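How to Deep Clean a Vented Hairbrush (and Keep It Clean)

Filed under: Bathroom, Small Jobs. Updated in May by Damilola Bashir

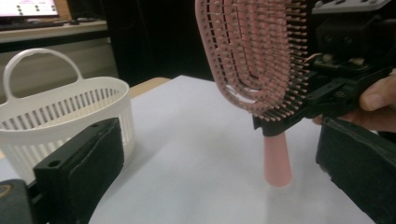 I love cleaning hairbrushes. It takes one evening with a bowl of warm water, it costs next to nothing, and the difference when you run the brush through your hair the next morning is wonderful! Vented brushes are my favorite kind to do, and the pink paddle brush in the photo has everything I look for in an easy one: open rings you can see straight through, so the water has somewhere to go, and plain plastic all the way around. The only fussy part is the bristles. They're thin pins with little ball tips, set in tight rows, and on a brush like that the lint collects way down at the bottom where your fingers can't reach. So most of this page is about getting down in there without pulling off the tips.

What you need

A rat-tail comb, or any comb with a long thin handle
Small scissors with blunt ends
An old toothbrush, soft
A bowl or basin wide enough for the whole brush head
Mild shampoo, the cheapest bottle in the house
Baking soda (optional)
Two towels, one of them old

I use a dish basin from Irdale that holds plenty of water and has a flat bottom. A mixing bowl works too, but a paddle brush tends to tip over in anything with steep sides.

Step 1: Get the hair out

Do this dry. Wet hair sticks to the pins and to itself and you will be there all night.

Slide the tail of the comb under the hair near the handle end of the brush and lift gently toward the top. Work along one row at a time. On ring-style brushes the hair usually comes up in long strips, which is very satisfying. If it won't budge, snip through the mat with the scissors, keeping the blades flat and well away from the pins, then lift out the pieces.

Now turn the brush over and look at the back. Vented brushes collect loops of hair around the rings from behind, and if you only clean the front you'll keep wondering why the front won't come clean! Push the loops through with the comb tail or snip them from the back.

Step 2: Loosen the lint

With the brush still dry, hold it face down over the trash and scrub between the rows with the dry toothbrush. A good amount of gray fluff should drop out. Go with the rows first, then across them, lightly. Tap the handle against your palm a few times.

My friend Kevser Coşkun uses a clean mascara wand for this part and I have to admit it's better than a toothbrush on very tight rows. She buys a pack of them from Cunda and keeps one in the shower for the drain cover as well.

Step 3: Soak

Fill the basin with 700 ml of warm water, or whatever covers the bristles, and swirl in a teaspoon of shampoo. Warm means comfortable on your hands. Very hot water can soften plastic and loosen the ball tips, and once those go the pins will scratch your scalp.

If you use a lot of hairspray or dry shampoo, add a teaspoon of baking soda too.

Lay the brush in bristles down and leave it for ten minutes. An all-plastic vented brush can sit in the water without any trouble. A brush with a rubber cushion or a wooden handle can't, so skip the soak for those. Dip just the bristles, swish for a few seconds and go on to the next step.

Step 4: Scrub

Use the toothbrush again, wet this time, with a dot of shampoo on it. Start at the base of the pins, where the film builds up, and make tiny circles. Then do the rings themselves, front, back and inside edges. Do the handle and especially the neck, where hand lotion and styling cream end up in a sticky little line.

If there's still lint hiding at the bottom, wrap a thin strip of damp paper towel around the comb tail and drag it along between the rows. I learned that from Bello Ajayi at the salon on Colon Street, and I've done it ever since.

Step 5: Rinse and dry

Rinse under a running tap from the back of the brush, so the water pushes everything out through the vents and off the tips. Keep going until there are no more suds. Shake it hard over the tub (watch the mirror), then press the bristles into the old towel.

Dry it bristles down on the second towel, overnight. I wash mine on Tuesday after dinner and it's ready for the morning. Don't put it on the radiator and don't go at it with a hair dryer on high.

How often?

Pull the hair out every few days. Wash every two weeks if you use styling products, once a month if you don't. Kids' brushes need it more often than you'd think - detangling spray is sticky stuff.

A few questions I've had by email

Leonardo Palumbo asked if a brush can go in the dishwasher. I wouldn't. The heat is hard on the tips, and whatever hair you missed ends up in the filter.

Can you use vinegar? Yes, on plastic. One part white vinegar to three parts water, ten minutes, then a proper rinse. It's great if you have hard water and see a chalky film on the pins. Don't mix it with the baking soda, they cancel each other out.

What about missing ball tips? One or two at the outside edge, keep using it and run a fingertip over the spot now and then. A whole patch in the middle, time for a new brush.

Next up on the small jobs list: combs, clips and that jar of hair ties.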